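手持夹爪采集叠被子数据，过曝和夹持点不一致怎么处理？

发布于 4月11日 星期五 | 分类：机器人与自动化 / 学生项目

提问者：曝光补偿加三分之一

课程项目，题目是柔性物体操作，子任务定为“整理床铺”。小组分到的部分是用手持夹爪做示教采集，后面接模仿学习训练，再部署到机械臂上。采集从 March 做到现在，共 300 条演示，训练用的是课程给的基线代码，动作输出为末端位姿加夹爪开度。

硬件情况：两指手持夹爪，腕部鱼眼相机，朝指尖方向。位姿由视觉惯性里程计离线解算。夹爪开度从指根的标记估计。录制软件是 Noltier，曝光默认自动，白平衡默认自动，没有动过。

任务定义：被子初始状态随机揉乱，夹住被沿，提起，向床尾方向拖平，松开，回到起始位。一条演示里允许多次夹取。另有一部分演示要先把被子上的浅色布件夹走再铺平，这部分在 Wedadero 格式的标注里单独打了标签，目前和铺平演示混在一起训练。

碰到的问题有三个：

一、离线解算失败率偏高。300 条里有 70 条轨迹中途丢失或者出现跳变，集中在被子提起之后的那一段。提起之前和松开之后基本正常。

二、训练出来的策略在夹取阶段犹豫。指尖到达被沿附近以后反复开合，位置来回漂。回放同一阶段的演示，人手动作是连贯的，没有这种现象。

三、浅色布料对浅色背景时，夹爪经常夹空，或者夹到下面的床单一起提起来。

已经试过的办法：把图像分辨率调高，没有改善；加随机裁剪和颜色抖动，犹豫现象略有减轻；把动作块长度加倍，开合次数减少，但夹空更多。学习率和批大小扫过一遍，差别在噪声范围内。

想知道的是：丢失的 70 条是应该重录，还是可以通过改解算参数救回来；夹取阶段的犹豫是数据问题还是模型问题；混合两类演示训练有没有必要拆开。

下面贴两帧，一帧是提被子，一帧是夹浅色布件。

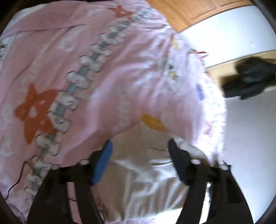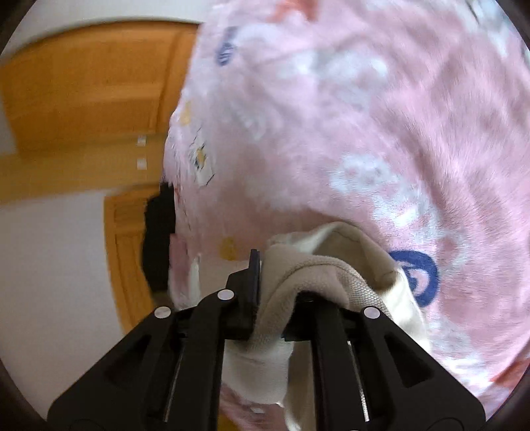
夹爪间隙两毫米

先说结论：三个问题里有两个先查数据，模型放到最后。

关于解算丢失。第一帧右侧的被面和白墙已经接近饱和，印花线条基本看不清，左侧的橙色花和方块链条纹还在。视觉里程计能用的角点大部分落在被子上，而被子正在被提起来，属于运动物体。真正静止的参照是门、墙和那条木色横台，白墙没有纹理，门只露出一角。静态特征少，动态特征多，解算器把被子的运动当成相机运动，轨迹就会跳。这与你说的“集中在提起之后”吻合。

处理顺序建议如下：

1. 锁曝光。录制前对着被子最亮的区域测一次，降到不饱和，然后固定。自动曝光在被子占满视野和露出暗处之间切换时会跳，前后帧灰度不一致，光流跟踪也会受影响。第二帧里门和被子之间有一条很黑的空隙，亮暗差别不小，同一条演示里两种情况都经过的话，自动曝光肯定在调。

2. 锁白平衡。粉色占画面大部分时，自动白平衡会往反方向拉，颜色在一条演示内就不稳定。你加颜色抖动后有改善，多半是在补这个。

3. 快门缩短，增益可以稍高。第一帧印花和右侧深色那团东西的边缘都有轻微拖影，噪声比拖影好处理。

4. 给解算加掩膜。夹爪本体在画面下方占的面积很大，必须遮掉，否则上面的圆形紧固件会被当成非常好的角点，而它们相对相机不动，会把位移估计往零拉。掩膜按夹爪全开和全闭的并集画，不要只按全开画。

5. 在墙上和床头贴高纹理的静态标记。墙面只要有几张不重复的印刷图案，建图阶段就会稳很多。标记不要贴在床品上。

6. 先录一段建图视频，不碰被子，慢速绕床走一圈，俯仰和平移都要有。后面的演示在这张图里做重定位，比每条单独初始化可靠。

丢失的 70 条能不能救：先加掩膜，再用建图视频重跑。如果建图视频是后补的，床和家具的位置必须与当时一致，否则没有意义。能救回来的比例取决于饱和区域有多大，饱和的像素没有信息，改参数没有用。救不回来的直接丢，不要用插值补轨迹。插值补出来的位姿在图像上对不上，训练时相当于加标签噪声，而且正好加在提起这一段。

关于犹豫。原因常见的有两种，一种是演示者的夹取点不统一，同一种被沿形态，有人从上往下夹，有人从侧面铲进去夹；另一种是时间对齐有偏差，图像比开度晚。后一种比较好查：找指尖刚接触的帧，看开度曲线的拐点是不是在同一帧。偏差在 3 帧以上就要修，用录制时拍一下板子的办法对齐，或者每条演示开头空夹两次作为同步信号。

前一种需要写采集规范。我们组当时的写法是：

接近方向固定为被沿法线方向，指尖在被沿下方张开，再合拢，不允许用单指铲。
夹入深度以指垫一半高度为准。
合拢后停顿，再提起。停顿时间固定。
一次没夹住就整条作废，不保留补夹动作。
换人采集时，先看前一个人的录像，再录一组试做，检查通过后才计入。

第四条争议比较大。保留补夹能让策略学会恢复，但前提是补夹的动作本身干净。学生项目数据量有限，先把无失误的数据做干净，再单独采恢复数据。300 条里如果混了大量现场补夹，反复开合就是从这里学来的，动作块加长以后只是把一次错误的开合执行得更完整。

关于浅色布料。第一帧夹爪中间露出来的是白床单，右侧被面又接近白色，两层之间的边界在这一侧很弱。第二帧的米色布件压在粉色绒面旁边，边界反而清楚，指垫下面的卷边也能看出来。所以“浅色对浅色夹空”不能一概而论，主要应该看被面饱和以后和床单混在一起的那批。锁曝光以后再统计一次，不要现在就改模型。

最省事的验证办法是换一条深色床单，其他条件不变，录 18 条，单独训练一个小模型看夹取成功率。如果夹空明显减少，问题就在感知；如果没有变化，去查标定和指垫。指垫磨光以后对绒面打滑，回放里看上去也像夹空。

批量采集线

补充前一位没有提到的部分，主要是标签和训练划分。

两类演示混在一起训练，没有任务条件输入的话，策略在初始阶段面对的是多峰分布：画面里有布件时先夹布件，没有时直接夹被沿。理论上图像可以区分，实际上布件颜色浅、面积小，降采样以后容易丢。建议先拆开，各训各的，跑通以后再合并，合并时加一个离散的任务标签。Wedadero 的标注里已经有字段，读出来拼到观测向量后面即可，改动很小。

分辨率调高没有改善，先查一下预处理。不少基线在数据加载时会统一缩到固定尺寸，原始分辨率改多少都一样。看一眼送进编码器之前的张量形状。

鱼眼图像不要先去畸变再训练。去畸变以后边缘拉伸严重，视野也会裁掉一圈，指尖附近反而没有得到什么好处。门框和横台弯曲不影响策略学习，训练和部署用同一颗镜头就行。解算用的是另一条路径，那里需要正确的鱼眼内参，两件事分开处理。画面四周的暗角建议在解算时一并遮掉，训练时可以留着。

验证集不要按帧随机划分，要按演示划分，最好按被子初始状态划分。按帧划分时验证损失会非常好看，上机就不行。你没有写验证方式，如果是默认设置，很可能就是按帧的。

夹爪开度用标记估计时，布料挡住标记的帧会缺值，检查一下缺值是怎么填的。有的脚本缺值填零，等于在演示里插入了一次突然合拢。这一项也会造成反复开合，而且看录像看不出来，只能看曲线。我建议先查这一项，花不了多少时间。

部署端还有一点。手持采集时人的手腕速度比机械臂允许的高，回放时控制器限速，图像和动作的节奏就对不上了。统计一下演示里的末端速度，和机械臂限速比较，超出的部分做时间缩放，或者采集时就放慢。拖平那一段最容易超。

换指垫时注意两指要同时换。课程借的那套 Fitzsimmons 指垫有软硬两种，混用的话合拢中心会偏，布料被推向硬的一侧。

Clunix 同步盒可以用

同意锁曝光。另外建议换一床纹理简单的被子，花纹太多网络会学偏。

评论

曝光补偿加三分之一：查了开度曲线，缺值确实填的是零，脚本第一版就是这样写的。已改为前后有效值线性插值，超过 18 帧连续缺失的整条剔除。犹豫还在，频率下降。接下来锁曝光重录提起段。

夹爪间隙两毫米：开度做插值可以，位姿不要做，两者误差后果不同。连续缺失的阈值可以再收紧一些。

零漂记录员：不太同意换纹理简单的被子。印花多对里程计是干扰，对策略不一定。训练用素色，部署遇到花被子更难看。多备几床轮换。

批量采集线：支持轮换。每换一床记得在标注里写床品编号，后面划分验证集要用。

曝光补偿加三分之一：验证集看了，是按帧划分的。改成按演示划分以后验证损失高出一截，与上机表现一致了。任务标签下一步加。

路过的下位机：Noltier 里锁曝光要在开始预览之后再点，先点会被重置。

联系我们 | 投稿须知 | 内容版权归原作者所有，转载请注明出处 | 返回顶部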